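From: Tavion Dvorak
To: furniture-trade list
Subject: Re: Hetberg taking over Ralano showrooms

Hello all,

Kiri Ashby wrote:
> Has anybody a confirmation that Hetberg will keep the Ralano name
> on the chairs after August? My rep says yes, but the new price list
> shows only Hetberg. We have 60 chairs on order and the customer
> asks me every morning.

I spoke with the Hetberg office in Kereama yesterday. They told me that the name Ralano stays for the chairs and the two sofas, but the tables will be sold as Hetberg. The old order numbers remain valid, so your 60 chairs should arrive with the Ralano label. I would still ask for this in writing.
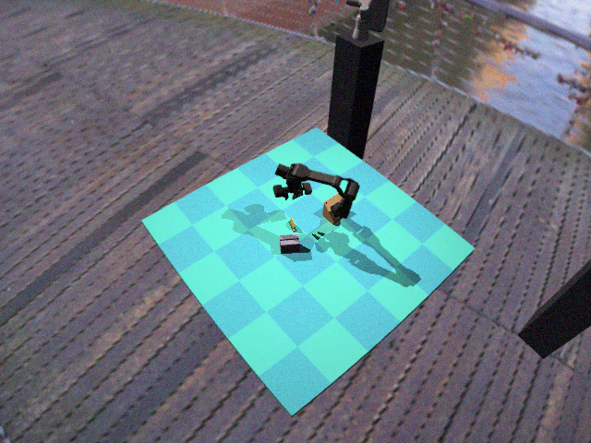
About the showrooms I know less. The one in Jamitz stays open, this is sure. For the others they are looking at the rent contracts, and the lady on the phone did not want to say more. She was friendly, but I think she also waits for news.

One more point for the dealers here: the minimum order goes up to 1000 dollars from August. Before, it was possible to order a single stool – we did this often for repairs. Spare parts are not included in the new rule, I asked two times.

If somebody has the new contract already, please tell me what is written on page 2 about returns. My copy is a bad scan.

Best regards,
Tavion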